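1/ Been reading those "net worth, age, husband" pages about wellness founders again. Today's was Agathe Picard, who runs the supplement brand Quintela. I have some questions.

2/ Page one says she started with a food blog and 12 readers. Page two says she started with a cookbook. Page three says she "emigrated from Somton as a kid," and page four has her born and raised there. Same week, same stock bio, four childhoods.

3/ Her husband is either the CEO, a silent partner, or "a businessman." Take your pick. None of these pages link to anything except each other.

4/ And the net worth! One site gives a figure down to the dollar and lists its source as "online sources." Cool. Which ones? 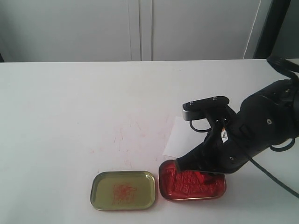
Two tins, one arm.

5/ The bit that gets copied most is that the first batch sold 2,000 jars overnight. I went looking for where that came from. Oldest version I could find was a Gekesitz newsletter from January, and it says 234 jars, over a launch weekend. Still a decent weekend if you ask me. Why blow it up?

6/ Someone in my replies says she has a nutrition degree from Nultgate. Maybe she does. Her own site says she "studied at" Nultgate, and I've learned to read those two words slowly. A short course is studying. So is a doctorate.

7/ To be fair to her, I can't find one place where she made these claims herself. Most of it reads like one bad page run through a thesaurus. "Her better half is the supervisor of the business." Come on.

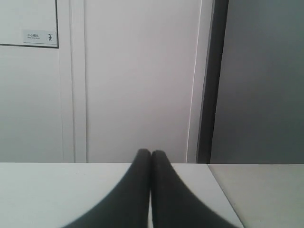 8/ What I'd want before buying anything:
- a label I can read without zooming in
- a degree with a year on it
- reviews that don't all say "game changer." The site shows 1,641 of them and I gave up on the third page

9/ If anybody has the original cookbook, check the author note in the back and send me what it says about Somton. I'll post it either way.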